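Carryover homework that comes back

Tue 11 June 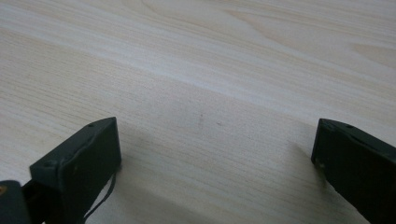

Wood grain, up close.

I used to send speech homework home every Friday in a bright folder, and I'd get maybe a third of it back (usually with yogurt on it). The kids who needed the /r/ practice most were the ones whose folders I never saw again! So in April I gave up on the worksheets and tried something much smaller – one sentence a night, said out loud to a grown-up while they're doing something else. Brushing teeth, feeding the dog, sitting in the car, whatever.

I write the sentence on a sticky note with the student's target sound underlined, and the grown-up puts a check mark on it if they heard it. We stick the notes on our Fodar chart when they come back to school. By the end of May my caseload had 369 notes up there, and one of my second graders had started making up her own sentences about a dragon who runs a restaurant.

Riet Dijkstra over at Trustdale does the same thing with her language groups, only she uses a question for the family to answer ("What was your worst haircut?"). I'm stealing that one for my older kids in the fall.

If you want my starter list, it has sentences for /r/, /s/, /l/ and "th", plus a few blank rows for your own. Just reply to this email with the word NOTES and I'll send it over. And tell me which sounds you'd like next – I'm working on blends over the summer!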